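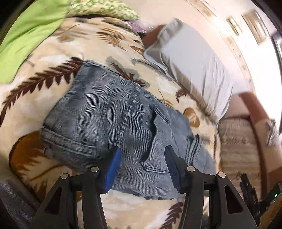

The blue-gray cords, on the bed this morning

marrowbonepie
Those up top are my old corduroys, and they are the reason I'm finally starting a thread after reading this board for longer than I care to admit. I've had them since 2000, bought at a shop in Furnley that sold work boots and birdseed and, for some reason, very nice pants. They've faded from a proper slate to the color you see, and I love them more every year.

My question is about washing. I've always turned mine inside out, cold water, gentle cycle, and hung them over the shower rail. My sister-in-law says I'm ruining them by not using the dryer, that the ribs go flat and stay flat without some tumbling. I said the dryer eats cotton and the lint trap is the proof. We went back and forth all through Monday supper and neither of us budged, so I'm bringing it to you good people. What do you do with yours?

tansy_and_twill
Oh welcome, welcome! Corduroy people are my favorite people. I'm with you on inside out and cold, but your sister-in-law has a point (sorry!). I give mine ten minutes on low, then pull them out damp and hang them by the waistband. The tumbling lifts the pile and the hanging does the rest. If you leave them in until they're bone dry you get that stiff, shrunken feeling at the knee and the hems creep up on you.

One more thing, shake them hard before you hang them. My mother did this out on the back steps and it sounded like somebody beating a rug.

Oldferryroad
Going to disagree with both of you, in a friendly way. I don't think cords should be washed anywhere near as often as folks wash them. I brush mine with a soft clothes brush, always in the direction of the ribs, and hang them by an open window overnight. They see the washer maybe once a season unless I've spilled something. I worked 20 years at the Kikbridge mill store, and the pairs that came back to us worn out were nearly always washed to death. The wearing hardly ever did it.

tansy_and_twill
Once a season! I have a dog and two boys. If I brushed mine and hung them by the window the window would ask me to move them.

Oldferryroad
Ha, fair enough. I'm retired and the muddiest thing I own is a wheelbarrow.

pebblejar
I dry mine all the way on high and have for years and they look fine to me? I buy them secondhand at the church sale in Belmonte so maybe I'm not as careful as I ought to be.

marrowbonepie
Pebblejar, do you find they get shorter? That's my real worry. I'm long in the leg and there isn't any hem left to let down on these. I checked with a flashlight and a seam ripper and there's barely a fingernail's width folded under.

pebblejar
Well, now that you mention it, I do wear a lot of tall socks.

quillback
Long-time Nindell quilter here, so I come at this from the fabric side. Pile fabric doesn't like being crushed while it's wet and warm, and that's the whole secret as far as I'm concerned. A dryer that's packed full will crease the ribs worse than a shower rail ever could. If you use one, put the cords in by themselves or with one towel. And never, ever put an iron straight on the right side. Lay them face down on a thick towel and use steam.

For anyone who wants to go further, the old sticky on this board about pile fabrics has 2628 views now and deserves every one. It covers velvet too.

Oldferryroad
I'd forgotten that sticky. The part on vinegar is nonsense, but the rest is good.

quillback
The vinegar part is mine, thank you very much! Half a cup in the first rinse. It keeps my dark colors from looking chalky and I'll go on saying so.

Oldferryroad
I stand by it, and I still enjoy your quilts.

marrowbonepie
You're all a treat. I tried tansy's way this afternoon with a brown pair I don't care so much about - ten minutes on low, one towel, a good shake off the porch. They do feel softer, I'll give her that, and I measured the inseam before and after and it hasn't changed. I'm going to do it a few more times before I let the blue ones anywhere near the dryer. I haven't told my sister-in-law yet and I may put that off until after the weekend.

Does anybody have a clothes brush they like? The one I had is shedding bristles all over the place.

Oldferryroad
Horsehair, wooden back, the plainest one you can find. Skip the ones with the sticky roller on the other end.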